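**Cesdale – "December Trains"** (CD, Driratier Records, cat. no. 299)

Second album of the folk group Cesdale, and we think it is their best so far. You get 12 songs, 43 minutes of music, all sung in English except the last one. The group plays with two guitars, fiddle, double bass and a small pump organ, which they have bought from a closed chapel. Nine songs are their own, the other three are old ballads in new arrangement.

If you know the first record, you will hear that the singing is more quiet now and the fiddle has more room. Our favourites are "Cartwright Lane" and the long "Salt on the Step", where the organ comes in very late and stays until the end. 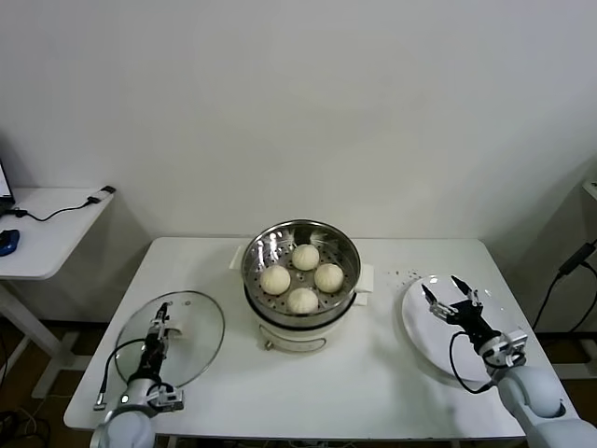
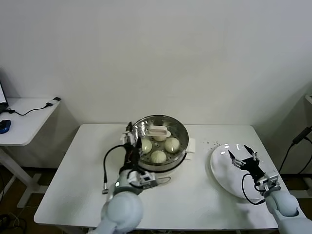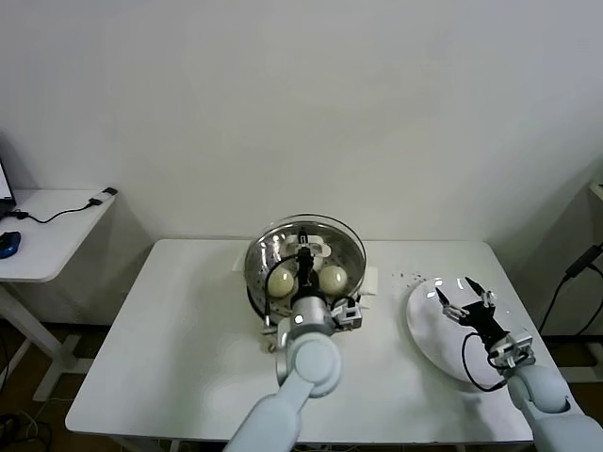 The CD comes in a card sleeve with a booklet of 16 pages. All lyrics are printed, also the tunings for the guitars, so you can play along at home. The pressing is limited to 2,158 copies and there will be no second one. A vinyl edition is not planned.

Please note: on a few copies tracks 4 and 5 are printed in the wrong order on the back side. The disc itself is correct.

Also from this group: "The Low Gate" (last copies, small marks on the sleeve possible).

Sold and sent by Trusivden Mailorder. Up to three CDs go in one parcel for the same postage. In stock again since Sunday, April 16, 2023.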